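The wheel motor is finally in pieces
1/3/24

I've been putting this off since October, when the Hiketti started making that gravelly noise every time I went up the hill by the post office. I paid 900 dollars for that bike! I wasn't going to let it sit in the hall all winter with a sulky motor, so I cleared off the big beige table, made a pot of coffee and went at it.

The shop wanted 300 just to open it up and have a look (a look!). So yes, I did it myself, with the Upadhyay repair manual propped up on the windowsill and a lot of muttering. The cover screws were fine. The magnets were another story. They hang on to that core like you wouldn't believe, and I pinched my thumb twice before the thing let go.

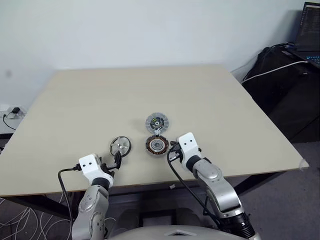
What I've got so far

The ring with the shiny inside is the rotor housing, and it's shallower than I'd pictured. The stator is the pretty one. All those coppery windings packed in a circle, I could look at it for ages. Behind it is the clear disc with the dark middle that I think is a circuit board, and the little whitish connector is sitting between the two. I'm scared of those short wires, so I'm leaving them alone until I've read that chapter again.

What's next

New bearings are coming from Saltevora, 30 dollars with shipping, and they say 3 days. I also want a tube of the Caten grease that everyone on the forum swears by, if the hardware store has it. Until then the table is off limits and we're eating dinner on the couch.

If you've put one of these back together without losing any skin, please tell me how you got the magnets lined up!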